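How People Teach a Robot to Use Its Hands

Published July 3, 2025, by the Durnard Learning Page

When you were very small, somebody showed you how to hold a spoon. Maybe this person put a hand over your hand and moved it slowly to your mouth. After many meals you could do it alone. A robot can learn in a similar way, and in this article we explain how.

Two ways of showing

The first way is to teach by hand. A person holds the arm of the robot and moves it, gently, from one place to the next. The motors are set so that they do not fight against the person. Inside every joint there is a sensor, and it measures how much the joint is bent. The computer keeps all these measurements, like a diary of the movement.

The second way is to teach by remote control. In this case the person does not touch the robot at all. The person may wear special gloves, or hold two controllers. When the person closes a finger, the robot closes a finger also. It is a little bit like having a puppet, but without strings.

At the workshop in Pulbridge, the second way is used most of the time. The practice board there has the name Teltach. It is made for robots with two arms, and its parts have different shapes, because every shape asks for a different kind of grip. A flat disc is not held in the same way as a thin rod. 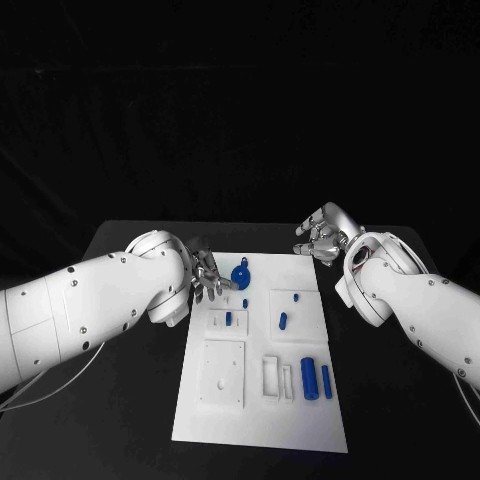 One lesson, step by step

First, the teacher chooses a small task. "Turn the blue disc" is a good task. "Do everything on the board" is too big.

Second, the teacher starts the recording and does the task slowly. One lesson takes 10 seconds or a little more.

Third, the parts go back to their places and the teacher does it again. In April the Pulbridge team recorded 417 lessons for only one task. For a harder task they plan 800.

Why so many times?

Imagine that you learned to catch a ball, but it always came from the same side. One day it comes from the other side, and you miss it! For this reason the teacher changes small things between the lessons. The hand starts a bit higher, or the board is moved a bit to the left.

Does the robot make mistakes?

Yes, many. It can close its fingers too early, or push a part away. Then the teacher records more lessons which show that difficult moment.

Words to remember

Joint: a place where an arm or a finger can bend or turn.
Sensor: a part that measures something.
Grip: the way a hand holds a thing.

Try it at home

You need 2 people, a cup and a scarf. One person covers their eyes and is the robot. The other person guides the robot's arm to the cup, without speaking. Do it five times, then let the robot try alone. Please use a plastic cup, and change roles after.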